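Lockyer bench top, white, 24 inches deep - review after three months

Bought in March, paid 140 for it, writing this on my lunch so excuse the typing. I use it for sewing, wrapping orders and fixing whatever the kids break. Top only, no legs in the box. The listing does say so but way down the page, under the shipping stuff. Read it before you order. I didn't.

Legs: went with the Drosix ones. Screw holes didn't line up with the marks under the top, so drilled my own. Took an evening. Digby Cosgrove has the same top on two old file cabinets and says it doesn't wobble, so maybe save your money there.

Surface is the good part. Smooth, no seams, pins don't roll into anything. Glue comes off with a fingernail if you get it the same day. Left it overnight once and needed a scraper, there's a dull patch now. Coffee wipes off. Red marker does not. Tried rubbing alcohol, got it to pink and gave up. 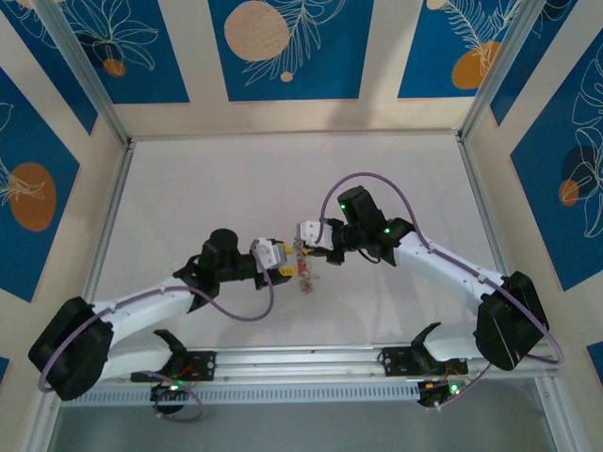
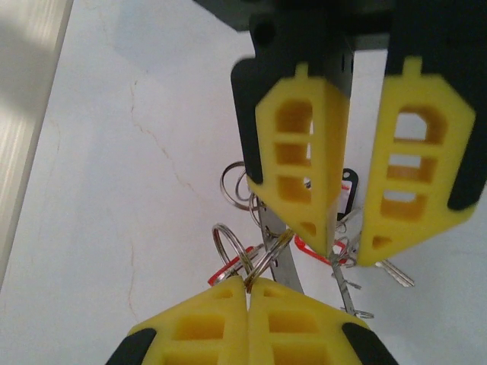 Color was the thing I went back and forth on. They do gray and a fake oak too, and my last table was dark brown and I lost a needle on it weekly. White wins for finding stuff, easily. Look how the purple cable stands out over the white top in the first picture, and the yellow in the second one. Thread does the same on mine, even the tan. White thread obviously dissapears, I keep a scrap of navy felt for that. Downside is glare. With the lamp straight overhead it gets to me after an hour, so I moved the lamp to the left side and tipped it at the wall. Better.

Edges not great. Front edge is sharp enough to leave a line on your forearms. Sanded mine a little and stuck on felt tape, ugly but fine. One back corner came chipped. Emailed, Javiera Ibarra at the store wrote back next morning and gave me partial credit, no arguing. Five stars for her.

Weight - heavy. Two people for the stairs. Do not let one person carry it flat, it bows and you feel it.

Compared to the Gratarura top my sister has: hers is thicker, nicer corners, costs a lot more and stains worse. Tea rings all over it. I'd still take the Lockyer.

Haven't tried the clamp-on shelf. Will udpate if I get one.

4 out of 5. One off for the edge and the leg holes. Would buy again, in white, and with the legs figured out first.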